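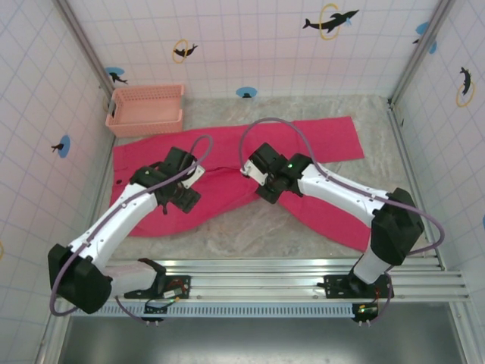 Cell 2, overhead view: both grippers at the central fold of the red cloth, basket at back left.

Solton software gallery: bimanual cloth handling

Page maintained by Dragica Vlachou. Last edited 8th December.

This page covers the software that runs the two-arm cloth cells: perception, grasp selection, motion planning, the controller and the tools used to inspect runs. It is the companion to the hardware gallery, which has the rail drawings and the wiring tables. There is one picture so far. The notes under it are grouped by module, a line or two each, and new pictures will be added at the top with their own notes.

Module names used on this page: Plodance is the planner, Clestia is the perception stack, Mujić is the log viewer. All three run on the cell workstation. The version of each module is written into the header of every run log, so it is not repeated here.

Perception

Clestia segments the cloth by color first and by depth second. Saturated cloth on the gray marbled floor is the easy case. Pale cloth is harder, as the veining in the floor pattern produces short false edges.

The walls are masked out before segmentation. The dolphin decals and the blue grid lines gave the early corner detector far more features than the cloth did. The mask is a fixed polygon per cell and has to be redrawn if the camera is moved.

Cloth that touches a wall is clipped at the mask boundary. The left portion of the red cloth reaches the left wall area, so its outline there should be treated as a lower bound on the true extent.

Fold candidates come from the depth gradient. Wrinkles that run together through the middle of a garment are merged into one candidate if their directions agree. Otherwise they are passed on separately and the planner sorts them out.

Garment class is optional. A flat garment with long panels can be labeled as trousers or as a long top with nearly equal scores, and nothing downstream depends on the answer. Grasp selection works from the outline and the fold candidates only.

Grasp selection

Two contact points are chosen on the same fold, one per arm. The score favors points close together when the aim is to lift a fold, and points far apart when the aim is to spread the cloth.

The close setting leaves a narrow gap of cloth between the grippers. Minimum gap is set in the cell file and is measured between the gripper housings, which are wider than the jaws.

Pinch depth is a single parameter. Too shallow and the jaws close on air above the cloth – too deep and they press on the floor. The default was tuned on single-layer cotton in November and has not been revisited for thicker fabric.

Planning

Plodance plans both arms as one system. An earlier version planned the left arm, froze the result and planned the right arm around it. That worked for spread grasps and failed often for close ones, where the second arm had no good approach left.

Collision geometry for each arm is a chain of capsules, with the gripper and its bracket as a box. The shoulder housings sit well out to the sides, and their capsules are padded more than the others.

The cables are modeled as keep-out volumes over the grippers and along the outside of the links. The real loops are tall and move with the wrist, so the volumes are generous. The practical effect is that some wrist rotations are rejected that would be fine on the physical arm.

The basket is a static obstacle with a known footprint in the back left corner. If it is shifted, rerun the scene registration before planning. The planner does not track it between runs.

Planning timeout is 3 seconds. On timeout the planner returns no path and the run is marked as unplanned, which is a separate category from failed.

Control

The controller takes joint targets from Plodance and interpolates between them. Both arms share one clock. Loss of sync between the arms shows up first as sideways tension in the cloth, well before any joint error limit is reached.

Gripper commands are sent on a separate channel with its own acknowledgment. A lift is not started until both acknowledgments are in. Karlijn Vandenberghe rewrote this part after a series of one-sided lifts, and the old behavior can still be restored with a flag for comparison runs.

Status lights are not read by the software. Gripper and board state in the logs comes from the message bus only.

Tooling and logs

Mujić shows camera frames, joint traces and gripper state on a common timeline. Scrubbing to a frame and pressing G draws the selected grasp points over it, including those that were scored and rejected.

The current reference set holds 792 runs. Of these, 42 are marked unplanned and are kept in the set so that planner changes can be checked against them.

Replay mode reruns perception and planning on stored frames without moving the arms. It is the required check before a change to Plodance is merged. Replay does not simulate cloth, so it says nothing about whether a grasp would hold.

Known issues

Shadows from the arms fall on the cloth and can be picked up as folds by the color stage. The depth stage removes most of them. Soft shadows near a real fold are the remaining problem.

The upper links cover part of the cloth during a close grasp, and Clestia keeps the last unobstructed outline until they clear. If the cloth slides in that interval the outline is stale. A fix using a second camera view is open in the tracker under Clestia, assigned to Karlijn.

Corrections to the notes go to Dragica, with the run number if there is one.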